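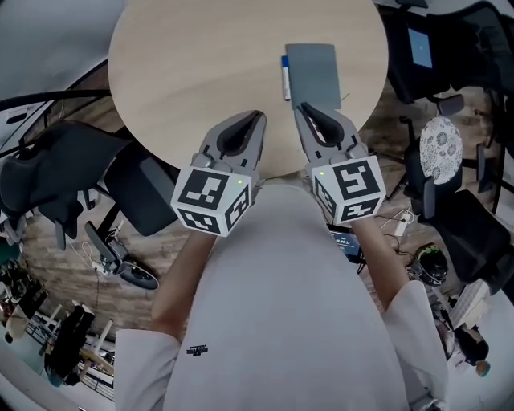
How many examples does a machine need before it can pick up a notebook by itself? It depends on how different the examples are from each other, and for our small task we are aiming for 300.

I have been helping with this work since October, and my friends still believe that I write programs. I don't. I stand at a round table with a gripper in each hand and I do the same small job many times: take hold of the notebook, lift it, put it down, let go. The grippers record what my hands do, and later the learning system tries to copy it.

In the first week I was too fast. Evdokia Spanos, who checks our recordings, sent back 11 of mine in one afternoon. She wrote that I closed the fingers before they were well placed, and that I corrected the mistake with my wrist. A person does this without thinking. But if the system sees it often, it learns the correction as a part of the job.

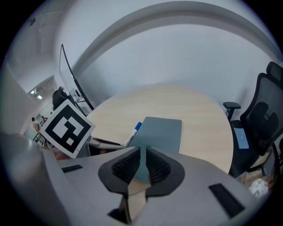 So now I go slowly at the moment of gripping. I bring the two pads to the sides of the cover, I wait a little, and then I close. A thin, flat thing is harder than a cup or a box, because from the wrong angle there is almost nothing to hold.

The other thing I had to learn is to be different on purpose. Jomar Galang asks us to move the notebook and the pen after every 5 recordings, and to turn them also. My habit is to put everything straight again, as at home, and I must fight with it. Up to 2 hours is possible before my shoulders complain, then I change with Apolline.

Next we will try with the notebook partly under other papers. I am curious about it and also a bit afraid for my numbers.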